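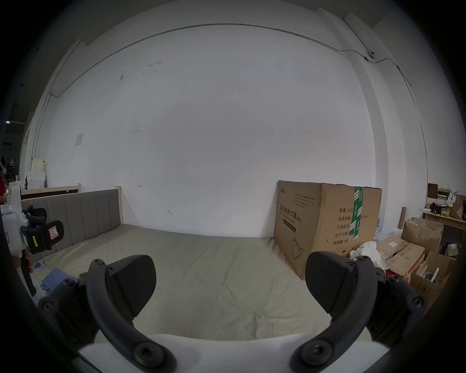

Two weeks with the Flomon hand grippers, and my forearms have opinions.

For anyone who missed the September post: I do paid evaluations of gadgets for people who'd rather not do their own, and the current one is a pair of hand-held grippers from Sarkton. You hold one in each fist, you do a chore, and the recording gets used to teach a robot arm to do the same chore. The Flomon kit is the middle of the range. The Girard is cheaper and has narrower fingers, and I sent mine back.

The chore this time is bedding. Pick up a cloth, spread it, fold it, put it down somewhere sensible. I have been folding cloth for most of my adult life and had no idea how much of it I do with my thumbs. Take the thumbs away and you are a lobster at a laundromat.

The fingers themselves are good. The pads are wide and rounded, and they'll take a pinch of fabric off a flat mattress on the first or second go, a thing the Girard never managed for me without a lot of muttering. The squeeze has a nice even colour to it, if a squeeze can have a colour. Hard little objects are harder. They skate off the curve of the pad and you end up chasing them across the bed.

My complaints, in no particular order. The grips were shaped for somebody with bigger hands than mine. The manual spends 20 pages on safety and one paragraph on pairing left and right, and that paragraph is wrong. (Hold the button until it blinks twice, then let go, then wait. Ignore step four.) And the upload software, Flunus, names every session with a string of digits, so good luck finding the one decent fold you did on Monday.

I did 187 folds before I stopped wanting to do folds. My best stretch was 40 without dropping a corner, after which I got cocky and dropped several.

Tobias Halvorsen at Sarkton answered my email about the pairing business the same afternoon and was very decent about it. He also asked whether I'd tried a fitted sheet. I have not tried a fitted sheet. I can't fold one with the hands I was born with — but he's sending the longer pads, so I suppose that's next week sorted.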